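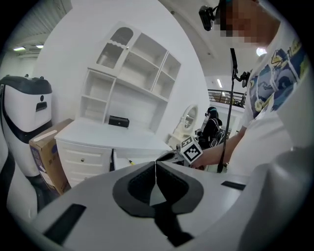
Trying out hand-held grippers: your questions

I get the same handful of emails every time I post about these things, so I've put my answers in one place. I'll add to it when I can.

Which ones have you tried?

Two so far, the Romumero and the Clesero. I had both going on the same desk with the same little jobs (drawers, cupboard doors, moving a small box from shelf to desktop and back) and did 101 goes with each. Why 101? I lost my place near the end and did one more to be safe!

Which do you like better?

The Clesero for drawers, no question. Small round knobs are horrible to get hold of and its jaw closes more evenly. For anything on a high shelf I'd take the Romumero -- it's lighter at the front and my wrist doesn't moan.

Do I need the cube with the black-and-white patterns?

If you want to track where the gripper is from an outside camera, yes. Keep the patterns clean and don't let your sleeve flop over them. I spent a whole Friday blaming the software for what was really a thumb.

Is a head camera worth wearing as well?

I think so. The camera on the gripper sees the jaw beautifully and not much else, and the head view fills in where you were reaching. Do the strap up tighter than feels polite, or it slides when you lean over.

How long can you keep going?

I stop at 30 minutes. Ruoxi Dong can do far longer and still be neat, but my grip goes sloppy and then the recordings are no use to anyone.

Which controller are you running?

A Yuan one at the moment. The Gimcombe was fine until I plugged in a second camera, and then the two videos drifted apart. It may be my cable, so don't bin yours on my account.

How much room does a long session take up?

More than you'd like. I clear space for 2000 short clips before I start and copy everything off the same evening.

Will you be testing a proper arm?

In March, I hope. I want to run the same drawers and the same shelves, so send me your mounting tips if you've got any.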